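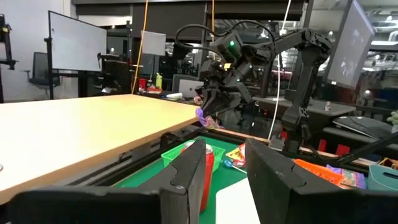 Packaged goods and plastic mesh baskets on a green surface.

FOR IMMEDIATE RELEASE

Yang Institute Publishes Study of Land, Family and Work in the Zater Highlands

New volume follows hill communities from the end of the estate system to the growth of Nudolon

NUDOLON – The Yang Institute for Social History has published "After the Estates: Land, Family and Work in the Zater Highlands," a study of how village society in the region changed after the large tea and timber estates were broken up. The book is the first full account of the period to draw on both estate records and the spoken memories of the families who lived and worked on estate land. It is available now in print, and a free digital edition will follow in November.

The study was carried out with the support of the Flinex Foundation, which funds research on rural societies and the care of local archives. Institute staff worked in 66 villages and in the older quarters of Nudolon, the market town where many highland families settled when estate work came to an end.

Background

For several generations the Zater highlands were organized around the estates. The companies that ran them held the valley floors and the lower slopes, where the soil was deepest, and families who had farmed that land moved uphill or took work as tenants and pickers. The estates built the roads, the clinics and most of the schools. They also decided who could keep animals, which paths could be used at which seasons, and when a family had to give up its house.

When the estates were dissolved, the land was to be returned to those who worked it. The process was slow and often disputed. Some villages received titles within a few seasons, while others waited until a new generation had grown up. In several valleys the old company boundaries were kept for years because there was no other map to use. Cooperatives were set up to run the tea gardens, and many of them failed when prices fell and the drying sheds could not be repaired.

Earlier writing on the region has mostly treated this period as a story of policy: the laws that were passed, the agencies that were created, the targets that were missed. The new study looks at the same years from the household outward. It asks who stayed on the land and who left, how inheritance was settled when there was finally something to inherit, and what happened to the forms of mutual help that had grown up among tenants under the estates.

Main Findings

The authors find that the breakup of the estates did not lead to a single pattern of change. Villages only a short walk apart took very different paths, and the difference often went back to arrangements made long before the reform.

Where tenants had been allowed to keep small gardens, families already had rules for dividing and lending plots, and they carried those rules over to the new holdings. Disputes were frequent but most were settled locally. Where gardens had been forbidden, there was no shared practice to fall back on. Cases from these villages fill the records of the district court, and some remained open for decades.

Migration to Nudolon is a central subject of the book. The study shows that the move to town was rarely a clean break. Households sent one or two members at a time, kept a field or a share of a field in the hills, and returned for planting, harvest and funerals. Money moved uphill and food moved down. The authors describe this as a "stretched household" and argue that official surveys, which counted people only where they slept, missed it almost entirely.

The position of women receives close attention. Estate payrolls listed women under the name of a husband or father even when they earned the larger part of the family's wage. The same habit was carried into the first land registers, with the result that many widows had to prove a claim to fields they had worked all their lives. The study follows a group of such cases through the court files and through the memories of daughters and granddaughters. It also describes the savings circles that women set up in the picking lines, several of which moved to Nudolon with their members and are still active.

The final chapters deal with the years of crisis that followed the collapse of the tea cooperatives. Clinics closed, bus service to the upper valleys was cut, and a large number of young men left the region altogether. The book gives a careful account of the unrest of that time and of the local truces that ended it valley by valley. The authors note that people in the region still speak of these events with caution, and the text respects the wishes of those who asked that certain matters be left out.

Sources and Method

The written sources for the study come mainly from the records of the former estate companies. These papers were stored for many years in a disused drying shed outside Nudolon and were moved to the Institute's reading room with the help of the Flinex Foundation. They include payrolls, rent books, letters between managers, school registers and a set of hand-drawn field maps. More than 3000 pages have been cataloged and copied for the project.

Institute staff also recorded 120 life histories with residents of the highlands and the town. The interviews were held in the speaker's own language, and each speaker received a copy of the recording and the transcript. Speakers chose whether their words would be quoted, held for later research or kept closed. Names of individuals and families have been changed in the published text unless the family asked otherwise.

The two kinds of source do not always agree, and the book makes a point of saying so. Managers' letters describe a strike over housing as a matter of a few days. Former pickers remember it as lasting through most of a rainy season, and rent books from the same year show long gaps in payment that support their account. In other cases the papers correct memory, for example on the date when the upper school was opened. An appendix sets out the main points of disagreement and explains how each was handled.

Statement From the Institute

"The history of the Zater highlands has most often been told from the offices where decisions were made," the Yang Institute said in a statement. "This study gives equal weight to the people who had to live with those decisions and who in many cases found their own way around them. We are grateful to the communities that opened their homes and their papers to this work. The record is still incomplete – whole valleys are thinly covered – and we hope that the book will bring further material to light."

The Flinex Foundation said that it was pleased to have supported the project and that it would continue to fund the care of the estate papers. "Local archives are easily lost," the Foundation said. "A leaking roof or a change of building can be enough. Making these records safe was a condition of our support from the start."

Contents of the Volume

"After the Estates" is published in 2 parts, bound together. Part one covers the estate period and the land reform. Part two covers migration, the crisis years and the present-day relationship between the hill villages and Nudolon. The volume includes redrawn maps of the main valleys, a glossary of local terms for land and kinship, tables of wages and rents, and a guide to the archive for readers who wish to consult the original papers.

A shorter edition for use in secondary schools is in preparation. It will contain a selection of life histories, with classroom notes prepared by teachers in the region. The Institute expects to offer it to schools in the Zater highlands free of charge.

Access to the Archive

The estate papers are open to the public in the Institute's reading room in Nudolon. Visitors do not need an academic affiliation, but they are asked to write in advance and to state which valley or company they wish to study. Most payrolls and rent books can be consulted without restriction. School registers and medical papers are subject to a waiting period, and requests from direct descendants are considered separately.

Families who hold letters, photographs, rent receipts or other papers from the estate period are invited to contact the Institute. Originals can be copied on site and returned the same day. The Institute does not buy papers and does not ask families to give them up.

Review copies of the volume are available to journalists and academic journals on request. Selected maps may be reproduced with credit to the Yang Institute. Interview recordings are not available for broadcast except with the written consent of the speaker.

About the Yang Institute for Social History

The Yang Institute for Social History is an independent research body based in Nudolon. It studies the social history of upland and rural communities, maintains a public reading room, and publishes books, working papers and teaching materials.

About the Flinex Foundation

The Flinex Foundation makes grants for research on rural life and for the preservation of local records. It does not take part in the selection or editing of the work it supports.

Media inquiries should be directed to the Press Office, Yang Institute for Social History, Nudolon.

###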